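Right, a thread on folding, because I have spent the whole of July thinking about it and I have to put it somewhere 1/

Background: Dorota Laskowska and I run the clothes side of the Hirkton swap. People bring bags, we sort, fold and put everything out, and people take what they like. This summer we've had 671 pieces through and I have folded a LOT of them. I am so happy.

I used to fold on my lap, on the sofa, telly on. Never again! Get yourself a table. A big one, hip height, with nothing on it but the thing you're folding. My back noticed by the second evening.

Second thing: sort before you fold. I used to pick up whatever was on top and ended up with a vest on a jumper on a pair of shorts. Now it's tops, bottoms, knitwear, "what is this", and only then do I start.

(The "what is this" heap is my favourite. Visitación Esteban once found a cape in it. She wore it home.)

OK, T-shirts. Lay it face down, smooth it from the middle outwards with flat hands, sleeves in, then fold lengthwise so you've got one long strip. Don't rush the smoothing. Every wrinkle you leave in now gets folded in with the rest. 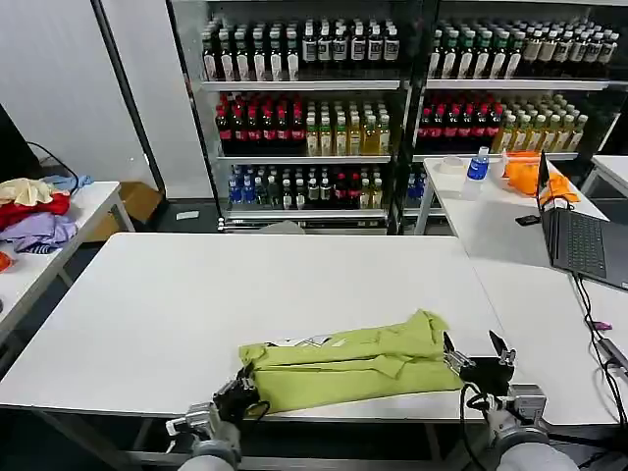
The long strip is the stage I love most, and it's where most people go wrong. They grab it in the middle, it sags, and all that smoothing was for nothing. Hold it at both ends, like the lime-green one, and it stays a nice straight bundle even with a few creases in it. Look for the label too - the little white tag near the upper edge is a handy thing to line up with. From there you fold in from one end, then again, and you've got a tidy block that stands up in a drawer.

Gualtiero Lombardi asked whether standing them up really makes a difference. YES. I got 38 T-shirts into one drawer at my mum's and she could see every single one. She rang me the next morning to talk about it!

Colours: I don't sort by colour while I'm folding, I do it when they go out. Lavender next to light blue next to red looks so cheerful on a shelf, and people do stop for it.

Things I still can't fold: fitted sheets, anything with a hood, dungarees. Cheng-en Fang swears by tucking the hood down inside the neck first. I've tried it twice and made a sort of cushion both times. Will keep going.

Next swap we're doing coats, so if you've got spare hangers, the wide wooden sort please, message me or Dorota. We've got 137 and we could use plenty more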